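Dish tub or double sink for a small kitchen?
Home Forum > Kitchen > Layout and Storage

mutua_b
Posted Monday, May 6, 2024 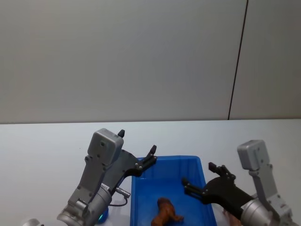 We have 20 inches of counter to the left of the stove and that's all the prep space there is. The sink is a single bowl, and whenever there are dishes in it I can't rinse vegetables or drain pasta. My landlord will let me replace the sink if I pay for it. The quote I got was $509 with labor for a double bowl. The other choice is to keep the single and wash in a plastic tub that I can lift out when I need the sink. Has anyone lived with both?

Mutua

kovero_kate
Lived with both. Keep the single. A double bowl in a small cabinet gives you two sinks that won't fit a sheet pan. I had one for six years and washed every big pan at an angle with water running down my arm.

osabbagh
Disagree with Kate. It depends on the split. We put in a 60/40 in April and the big side takes everything except the roasting pan. I wash on one side and rinse on the other, and I use less water than I did before. With a tub you have to find somewhere to set it down full of greasy water, and you just said you don't have the counter for that.

kovero_kate
You don't set it down full. You tip it out in the sink, then lift it. Takes five seconds.

osabbagh
And if you're halfway through the dishes when the pasta is done?

kovero_kate
Then I wait on the dishes until after the pasta.

lowtide77
Don't put $509 into a rental. Whatever you do, you leave it behind when you move. Tubs are cheap. Measure the bottom of your bowl and not the top, most of them taper. I bought 2 before I got one that sat flat.

osabbagh
Fair point on the rental, I missed that part. If it were mine I'd still do the sink. How long are you staying, Mutua?

mutua_b
Lease has 2 years left and we'll probably renew. Bottom of the bowl is narrower than I thought, so thanks for that. Does the tub get slimy underneath?

lowtide77
Yes if you leave it sitting in the sink. Stand it on end overnight and wipe the underside once a week.

pennyroyal
Another option is an over-the-sink colander with arms that pull out. You can drain pasta over a sink full of dishes. Doesn't help with washing but it fixes the thing you're complaining about.

mutua_b
Hadn't thought of that. I'll try the colander and a tub first and leave the sink alone until the lease comes up. Omar, what's the depth on the small side of yours?

osabbagh
Same as the big side. I'll measure it tonight and post it.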